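Workshop news: the two-armed robot learns about drawers

The simulation side of the two-arm build has come on a good deal since the last newsletter, so this is an update for members who have only seen the half-finished frame on the back bench. The arms themselves still need their second set of motor drivers. Until those are fitted, the software is being worked up in a simulated room on the Jetance machine, the older desktop next to the label printer.

Macarena Paredes has been building the rooms. Each one is put together from a list of furniture and surfaces, with the colours and finishes picked at random by a script. She has made 40 so far. The one in use through November has a brick wall, a small nightstand with three drawers and a lamp on top, and it has become the standard test because the drawers are narrow and the handles are thin. 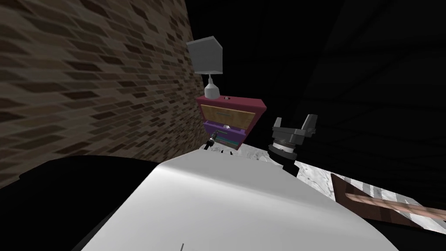

The November test room, with the nightstand against the brick wall.

The job is simple to write down. Find a handle, bring an open gripper up to it, close, pull, let go. Natalia Zavala wrote the first version of the control program, which we call Isden, and she has been running it in batches overnight. The last batch was 292 attempts, of which 108 ended with a drawer open and the gripper clear of it. Most of the rest failed in the final part of the approach, when the fingers were already near the handle but turned a few degrees off line.

There are two causes that we know of. One was a wrong figure for the length of the wrist link, which Natalia measured again on the real arm and corrected. The other is that the main view looks out over the robot's own white body, and small handles at the far side of the room take up very few pixels. We now use a second view from just behind the fingers for the last stretch.

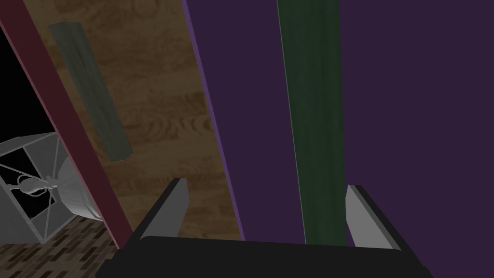
The changeover between the two views happens at a fixed distance, set in the room file. Natalia would like it to depend on how sure the program is of the handle position, and that is next on her list. Anyone who has done this sort of thing before is welcome to look at the code with her. It is in the shared folder under Cirnow, along with the room files and the notes on joint limits.

Speed has been turned down for now. An attempt takes longer, but the logs are much easier to read, and we will want the same slow setting when the real arms are first switched on.
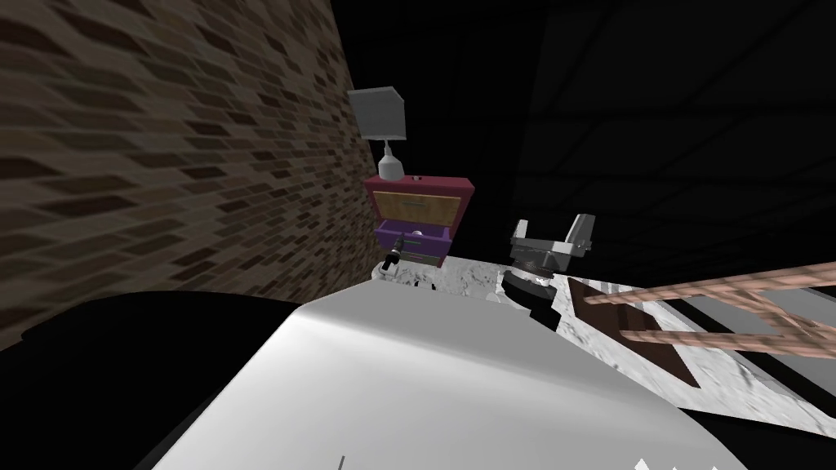
Gripper open, between the nightstand and the pale wooden rack.

Macarena has also been adding things to the rooms that have nothing to do with the task, such as boards and racks lying on the surfaces, so that the program doesn't come to rely on a tidy space. She is short of small household objects. If you have models of your own that you are happy to share, any common format will do, but please check the scale first. The kettle we were given came in four metres tall.
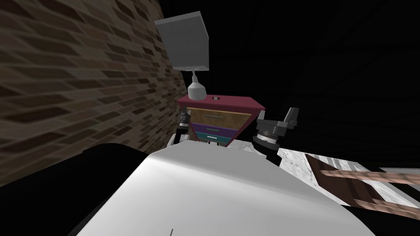
On the hardware side, the replacement bearings from Howlader have arrived and are in the blue crate under the lathe. Please leave them in their bags. The base plate needs 4 more holes drilled and tapped, and the drill press is booked for that job from six in the evening once the new vice is bolted down. The cable guides for the left arm have been printed and fit well. The right-hand set came out slightly tight and will be done again.

The room viewer can be opened on the Jetance machine by any member with a login. Please don't close the batch window if it is running, and write your name on the sheet if you change a room file.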